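Ravidcombe Economics Reading Circle
Minutes of the June meeting

Present: Shu-fen Kuo (chair), Celina Jabłońska, Rozália Erdős, Csenge Kovács (minutes)
Apologies: Jolán Rácz, who sent her comments in writing

The meeting was opened at 6:10 p.m.

1. Minutes of the previous meeting

The minutes were accepted with one correction. Under item 4 it was written that Celina supports rent control. Celina asked to have it recorded that she only said the paper in favor of rent control was better written than the paper against it. The correction was made.

2. Main discussion: who pays for a tariff

The text for this meeting was the chapter on import duties from the Szénási textbook, and the short Clament briefing which Shu-fen sent to all members. Rozália introduced the subject.

She reminded us of the basic question. When a government puts a duty on imported goods, the importer pays it at the border, but this does not tell us who carries the cost in the end. The foreign producer can lower his price, the importer can accept a smaller margin, or the shop can charge more to the customer. Usually it is a mix, and the mix is different for each product. Rozália said the textbook explains this well for a small country, which cannot influence the world price, and less well for a large one.

Celina had a difficulty with the diagram in the chapter. The two triangles of lost welfare are drawn equal, and she asked if this is always so. Shu-fen answered that it is only for convenience of the drawing. The size of each triangle depends on how strongly the buyers and the home producers react to the price. Csenge asked for this to be explained a second time, and it was done on the board.

A longer exchange followed about household goods. Shu-fen worked many years in furniture import and gave us the view from the trade. According to her, a duty on finished furniture and a duty on hardware such as hinges and handles have different effects, and they can even go against each other. If the hardware becomes more expensive, the home manufacturer also has a higher cost, and part of the protection he received on the finished cabinet is taken away again. Rozália said the name for this in the literature is effective protection, and the textbook gives it only one paragraph, which she finds too little. 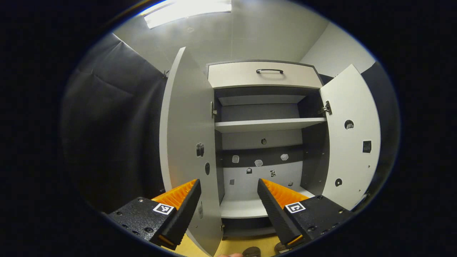

White cabinet with drawer, both doors open.

Celina asked how fast the price in the shop changes after a new duty. Shu-fen said that in her firm the old stock was sold at the old price as long as the competitors did the same. When the first competitor raised the price, the others followed in the same week, also for goods that were bought before the duty. Rozália remarked that this is not strange from the point of view of theory, as the value of the stock is what it would cost to replace it. Celina did not agree that customers would accept such an explanation.

Jolán's written comments were read aloud. She has two points. The first is that we should not speak about the consumer as one person. A family that furnishes a first apartment buys many imported things in one year, and a retired couple almost none, so the same duty falls on them very differently. The second is that the Clament briefing speaks about jobs saved in the protected industry but does not mention jobs in the firms that use its products. She would like to see both numbers next to each other before she believes the conclusion.

All members found the second point important. Rozália will look for a study where both sides are counted. She warned that such studies use different methods, and the results are sometimes difficult to compare.

There was no agreement on the question whether a temporary duty can stay temporary. Shu-fen thinks that an industry which gets protection will always ask to keep it. Celina gave the opposite argument, that a fixed end date written in the law can work if firms believe in it and invest in this time. It was decided to come back to this when we read about infant industries.

3. Reading for the next meeting

Two proposals were made. Celina proposed the chapter on exchange rates, as it is the natural continuation. Rozália proposed the Hoteck lectures on trade agreements, which are 14 in number. After discussion it was decided to read the exchange rate chapter now, and only lectures 3 and 5 from the Hoteck series. The vote was four in favor.

Csenge asked if the members could send questions before the meeting, so that the difficult parts are known in advance. Agreed. Questions should go to Shu-fen.

4. Copies of the textbook

The circle has four copies of the Szénási textbook. One of them is the older edition, in which the page numbers are different and the chapter on import duties has no exercises. Whoever has this copy should follow the chapter titles and not the pages. Jolán offered in her letter to lend her own copy to Csenge until the autumn. Accepted with thanks.

Celina reported that the library will order the workbook too if at least three members ask for it at the desk. Rozália and Celina have already asked.

5. Any other business

Shu-fen asked if the discussion could be limited to one hour, with the rest of the evening for organizational matters. Rozália was against, and said that the last part of the discussion is often the most useful. It was left as it is.

Csenge asked that written comments be sent as plain text, because the last attachment could not be opened on her computer.

Tasks
Rozália Erdős: study on employment in protected industries and in the industries that buy from them
Shu-fen Kuo: collect questions on the exchange rate chapter
Celina Jabłońska: ask the library about the workbook
Csenge Kovács: send these minutes to all members, also to Jolán Rácz

The meeting was closed at 8:20 p.m.

Minutes taken by Csenge Kovács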